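Open day at the Coltholm message records laboratory

Mon 10 August
By Odair Godoy

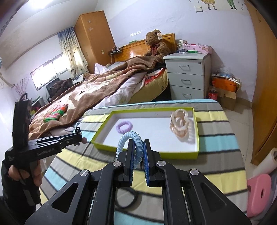

A light-blue coiled cord between the blue pads of a hand-held gripper.

3 shares | 7 comments

I went to Coltholm mainly to see how a laboratory decides whether an old email is what it claims to be. The question comes up whenever a leaked message reaches the papers, and most of the public argument about it is poor. One side says the headers prove everything, the other says headers can be typed by hand. Both are partly right.

The morning session was run by Neusa Siqueira and dealt with the Received lines. Each server that handles a message adds its own line at the top, so the list is read from the bottom up. Only the lines added by servers outside the sender's control carry much weight. Anything below the first trusted server could have been written by whoever composed the message. She put up a specimen with 19 header lines and asked us to mark the point where trust began. Most of the room put it too low, me included.

Signatures came next. A DKIM signature covers the body and a chosen set of headers, and it can be checked against a public key held in the domain's DNS records. If it checks out, the signed parts have not been altered since signing. It does not show which person was at the keyboard. The practical difficulty is age, as domains change their keys and remove the old ones. The laboratory keeps its own archive of retired keys, 1,402 at present, each stored with the dates on which it was seen in use. I asked how the dates were witnessed. The records are hashed daily and the hash is lodged with a second site at Jisstead, which seems adequate provided the two sites are run separately. I was told they are, but did not see the arrangement.

After lunch we were given the Araújo set to work through, a training collection of 579 messages with a known number of forgeries mixed in. We had time for 10. My group caught the obvious one, where the time zone offset did not match the stated city in winter, and missed one where the Message-ID had been copied from a real message sent the same week. The body text of that one was quite ordinary. Siqueira said that copied identifiers are usually found by comparing mailboxes – a single file on its own will rarely show them.

The last item was a short demonstration of Emer, the in-house comparison tool. It takes two exports of the same mailbox and lists messages present in one and missing from the other, then differences in headers, then differences in attachments. Output is plain text. It is slow on large mailboxes and there is no progress display, so the operator cannot tell whether it has stalled. A faster build is planned for September.

Two complaints. The handout printed the specimen headers in a proportional typeface, which made the folded lines hard to follow. And the question of printed or screenshotted emails got five minutes at the end, although that is the form in which most disputed messages reach the public. The answer given was that without the original file the laboratory will report on consistency only and will not give a view on authenticity.

The key archive can be searched on request by post or email. Requests need the domain, the selector and the approximate date of the message.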